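From the Dunmore Kitchen Club newsletter

The Cookie Press Years

Every winter I tell myself I'm going to keep the holiday baking simple, and every winter I'm standing in my kitchen at ten at night with flour on my glasses, trying to remember which tin has the good sprinkles in it. So it goes! We're having our swap on Thursday, December 21, 2023, at the usual hall, doors at six, and I wanted to get a few thoughts down before then about spritz cookies, which a bunch of you asked me about after last month's meeting.

I grew up on spritz. My mother made them by the hundred, mostly the little wreaths, some of them green and some of them a pink that I haven't seen in nature or anywhere else. She didn't chill the dough. I want to say that first, because half the recipes I read tell you to chill it for an hour, and then people write to me and say their dough won't come out of the press. Of course it won't, it's a brick! Soft butter, soft dough, and a cold pan. If your kitchen runs warm (mine does, the oven is right next to the fridge, don't ask who designed it) you can give the dough ten minutes on the counter by an open window and that will do it.

The other thing is the pan. Bare metal, no parchment, no grease, no silicone mat. The dough has to grab onto something when you lift the press away, and if it's sitting on paper it just comes right back up with you. I used parchment for two whole Decembers before Hajar Sqalli took it out of my hands and put it back in the drawer. She was right. She also got me putting orange zest and a tiny bit of cardamom in mine, and I've never gone back to plain vanilla, although my brother complains and then eats 20 of them.

Here's what I use for one big batch, and it doubles fine:

Two sticks of butter, really soft
Two thirds of a cup of sugar
One egg
A teaspoon of vanilla
Zest of one orange
A quarter teaspoon of cardamom
A half teaspoon of salt
Two and a quarter cups of flour

Cream the butter and sugar until it looks pale and fluffy, which takes longer than you want it to. Egg, vanilla, zest, beat again. Then the flour, salt and cardamom, and stop mixing as soon as you can't see any dry bits. Bake at 375 for seven to nine minutes. I pull mine when the edges are just thinking about turning gold. They firm up on the pan, so leave them alone for a couple of minutes before you go in with the spatula.

Now, shapes. The tree is the easy one and I'd start there if you're new. The snowflake is pretty but it spreads. The camel (my old set has a camel) has never once come out looking like a camel, but I keep trying. Wim Van den Broek brought a whole tray of hearts last year, in December, and they were the first thing gone from the table, so make whatever you like.

A word about filling things, too, because several of you are moving on to jam centers and cream puffs. You want the jam thick. If it slides off a spoon, cook it down some more. For pastry cream, press it through a sieve while it's warm and then let it get completely cold before it goes anywhere near a puff. And push slowly! I'm always in a hurry and I always blow out the side of at least one — that one's the cook's treat at my house.

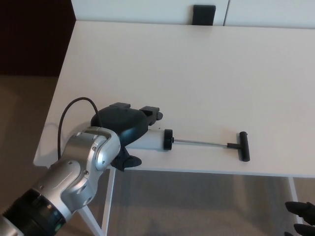 Big white barrel, black T-handle.

On to swap business. Please bring three dozen of one kind, and a card with the ingredients written out, nuts at the top in big letters. We have two members with tree nut allergies this year, and their table will be the one by the coat rack. Bring your own empty tins to carry things home in. Last year we ran out and I sent people off with cookies in a salad bowl.

We'll have coffee and the hot cider again. If you have an extension cord that you trust, throw it in your bag, as the outlet behind the piano is still dead.

And a few of you asked whether we'd do the bread weekend again. Yes, in May, and I'll have the sign-up sheet with me at the swap. It filled fast last time, so find me before you find the cider.

See you there, and butter out of the fridge the night before, please!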